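The Branance Incentive

The province of Branance had a plan, and the plan had a map, and on the map the town of Plikenel was colored a hopeful shade of orange. Orange meant Preferential Development Zone, Second Tier. First Tier was yellow and had a railroad.

Kamala Raju had been sent up from the capital in May to find out why nobody had applied for the orange money. She was given a desk at the town hall, between the dog licenses and the radiator, and a stack of application forms that came up to her elbow.

"It's a good program," she told the clerk, a large calm man named Marar. "Land at a discount. No business tax until the plant has been running for two years. Training grants."

"It's a lovely program," said Marar. He was eating a plum over the wastebasket. "You have to have 100 employees, though."

"To qualify for the upper rate, yes."

"What's the lower rate?"

Kamala looked it up. The lower rate also required 100 employees, but they could be part-time.

Plikenel made plum jam, plum brandy, and a kind of plum leather that people mailed to relatives who had moved away and could not object. The biggest employer was the Orby cannery, down by the river, with a staff of 29 in the busy season. Old Mrs. Orby had read the form, front and back, and used it to level a filing cabinet.

"She might reconsider," said Kamala.

"It's a heavy cabinet," said Marar.

She walked down to see for herself. Mrs. Orby gave her a chair, a glass of something brown, and a long account of the previous development plan, under which Plikenel had been purple. Purple had meant textiles. A man had come with a slide projector and talked about socks all afternoon, and the town had widened the bridge for the sock trucks. It was still a very wide bridge. Boys raced bicycles on it.

"This plan is different," Kamala said. "It builds on what you already have. Primary processing of farm products. That's you. You're practically the paragraph."

"Then why do I need 71 more people?"

Kamala drank the brown stuff, which turned out to be a mistake, and said she would write to the capital.

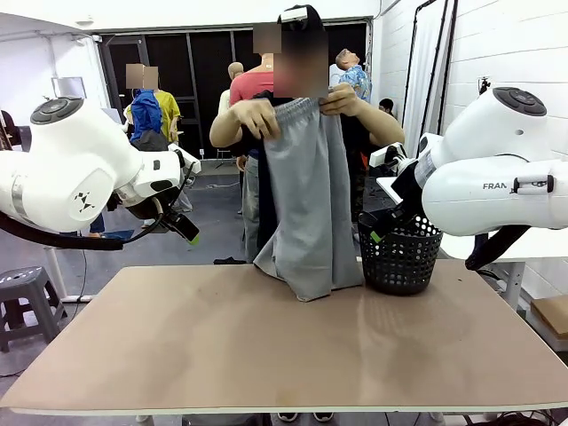
The capital answered in nine days, a record. The threshold could not be changed, but the word "employees" was not defined anywhere in the regulation, and the Ministry would accept any reasonable reading from the local office. The local office was Kamala and the radiator.

She took the letter home to her rented room and read it again over a plate of noodles. Then she went to find Marar, who was on the wide bridge, timing bicycles.

"Who picks the plums?" she asked.

"Everybody. School lets out for it."

"Does Mrs. Orby pay them?"

"In jam," said Marar. "My mother's owed jam from before I was born."

It took Kamala three evenings to write the definition. An employee, for the purposes of the Plikenel office, was any person who had received goods or wages from the enterprise in exchange for labor, or was still waiting for them. By that reading the Orby cannery employed around 4,000 people, a fair number of them in the cemetery.

The Ministry was delighted. It moved Plikenel up to First Tier, colored it yellow, and sent a surveyor to ask where they would like the railroad.

Mrs. Orby took him out to look at the bridge.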